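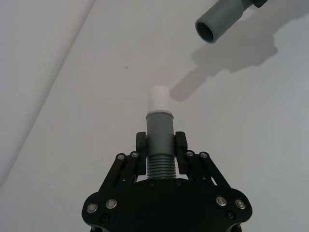

Un raccord de tuyau gris, tenu à la verticale devant un fond blanc.

[liste-maisons] Re: Évacuation sous l'évier, maison de 1950

Par Siebe Aerts, le 8/15/18

Bonjour à tous,

Annelies Van Beek a écrit :
> Nous avons repris la cuisine de la maison de Wesville et l'évier se vide
> très lentement. Le siphon est propre, je l'ai démonté 2 fois. Le plombier
> propose de tout refaire jusqu'à la colonne et demande 3 086 euros.
> Est-ce raisonnable ? Quelqu'un a-t-il déjà fait ce travail lui-même ?

Je ne signerais pas ce devis tout de suite. Chez nous, le symptôme était le même et la colonne n'avait rien. Le tuyau horizontal derrière les meubles était posé presque à plat, avec une contre-pente juste avant le mur. La graisse s'y déposait depuis des années.

Mets un niveau sur le tuyau avant toute chose. Il faut un à trois centimètres de pente par mètre. Si tu es en dessous, reprends les colliers et remplace la partie horizontale. J'en ai eu pour environ 200 euros de matériel, outillage compris, et un samedi de travail.

Pour les raccords, regarde bien le diamètre. Dans les maisons de cette époque on trouve un peu de tout, et j'ai dû retourner deux fois chez Sanulex à cause d'une réduction. Monte tout à sec, fais un trait au crayon sur chaque emboîture, puis colle. Évite les coudes à 90 degrés si tu as la place d'en mettre deux à 45.

Stijn Schouten avait posté en janvier un message sur les clapets aérateurs - il est dans les archives de la liste. Si l'évier fait du bruit en se vidant, lis-le aussi, le problème peut venir de la ventilation.

Peux-tu nous donner la longueur entre le siphon et le mur ?

Siebe

3 réponses - 2 partages
Contact : les modérateurs de la liste | Haut de page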